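Mindholm Releases Drorkumel Tidy-Up Set for Shelf and Tabletop Use

Mindholm has added a woven storage basket with solid-color play shapes to its Drorkumel line. Item 242 ships in August.

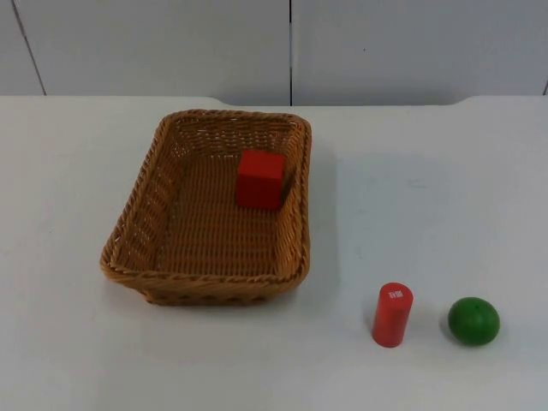 The basket is rectangular with rounded corners, and the shapes are a cube, a cylinder and a ball. An initial run of 3,342 sets is planned.

Weaving is carried out at the Furner workshop – the rim is braided last.

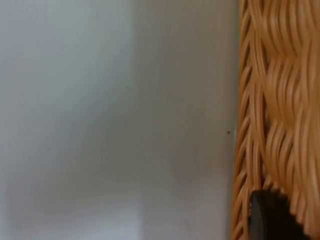
Detail of the wicker weave.

Each basket is checked for protruding strand ends before packing. Cartons hold 30 sets. 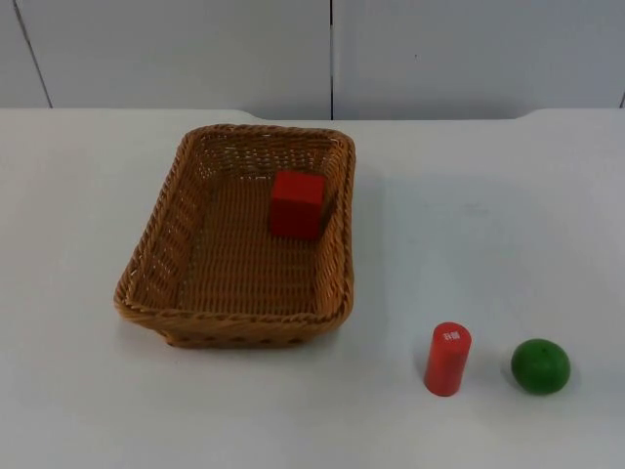
Retail distribution is handled by Jelínek. Minimum trade order is 50 sets.

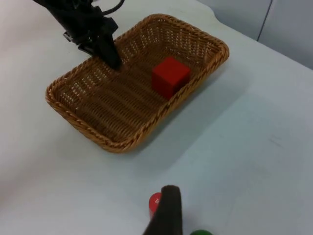
Wall angle was the main subject of design work, according to product lead Dušan Polák. "A straight wall makes a child reach over the rim," said Polák. The sides therefore slope, and a cube lying close to the long wall, as the red one does, stays in view from above. Care instructions are printed on the carton.

Trade inquiries: Mindholm sales desk, closed Sunday.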